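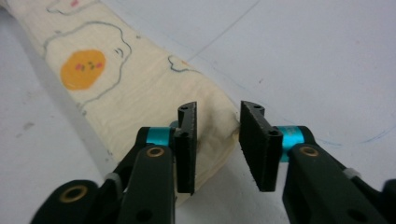 How far ahead can a table be held in the Plamellow trip planner?
Tables at participating restaurants may be held up to 48 hours before arrival.

Holding a Table on Your Route

1. Open your route and select Meals.
2. Choose a stop, then enter your party size and arrival time.
3. Press Hold. A five-digit code is displayed.

Note: Parties of more than 12 must call the restaurant directly.

Caution: Changing the route releases all holds — save your codes first.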